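Sorting toy blocks that came from different sets: by color or by size?
Toys & Play > Storage and cleanup
Posted by orka_589

We've ended up with a big mix of building blocks, mostly red and blue with some green and yellow, plus a few plain wood ones from a different set. I spread part of them on the table tonight to figure out a system, and I keep going back and forth! I have one clear plastic bin for them and could get more. My kids are 4 and 5 and they do the cleanup themselves (well, on a good day). Color looks so cheerful, but size seems better for building. What works at your house?
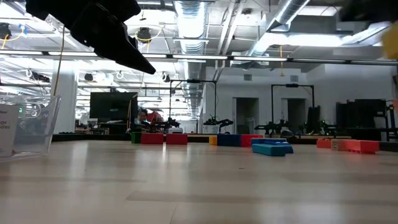
cekleymom
Color, all the way! We tried size first and it fell apart in a week, because every block turned into a debate over whether it was "long" or "medium." With color the kids just go. Red here, blue there, finished before the song is over. The only snag is the shades in between. We had a bunch of red-orange ones that kept bouncing from bin to bin, so I said anything reddish is red and that settled it. Same with teal, it goes in with blue. Plain wood gets its own little box, and mine love those best for roofs and doorsteps anyway.

Tape one block to the front of each bin if your kids aren't reading yet. Works great!

Miltby Blocks and Trains
I'll put in a word for size, at least for the long ones. When my two build bridges they go hunting for long pieces and dump everything to find them, so now the long blocks lie flat in a shallow tray and the rest go in one big tub, all colors together. Cleanup is super quick and the tray looks so nice on the shelf.

Before you buy anything, check whether the two sets are the same thickness. Stand one from each side by side and run a finger across the top. Ours were just a hair off, which is fine for a wall but makes a tall tower lean like crazy. If yours don't match, I'd keep the sets apart and forget about color.

dumitrescu3014
one bin. they play more when its all mixed up, and you get your evening back

orka_589
Love these, thank you! Going to try color with the wood ones in a separate box, and a tray for the long blocks. Will check the thickness on Thursday when both kids are home to help.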